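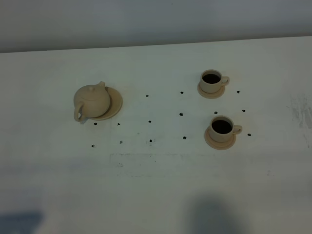 The Hela tea set from Mondeck is a small beige pot, two cups and saucers to match. I paid $40 in March and have used it most mornings.

The pot's handle is comfortable and the lid
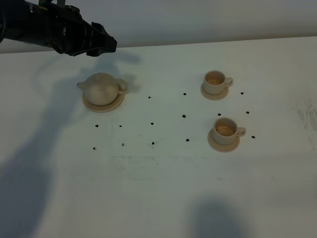 has a knob big enough to grip. Colour is plain. The cups are on the small side, around 100 mL.

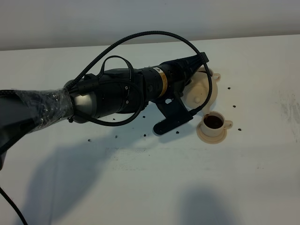 Mine dribbles if you pour slowly, a reader wrote. Mine doesn't.

Saucers suit the cups well.

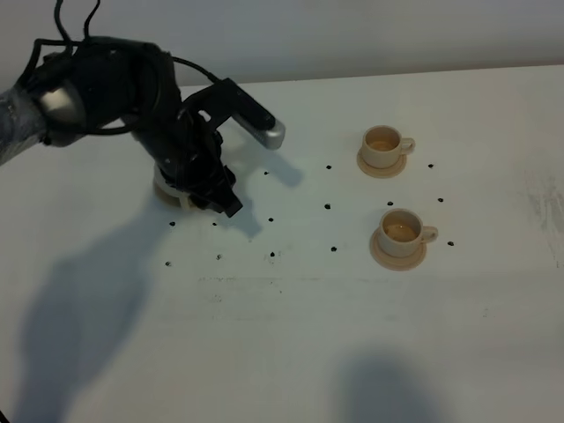

One commenter would rather have a mug. Fair enough. 7/10.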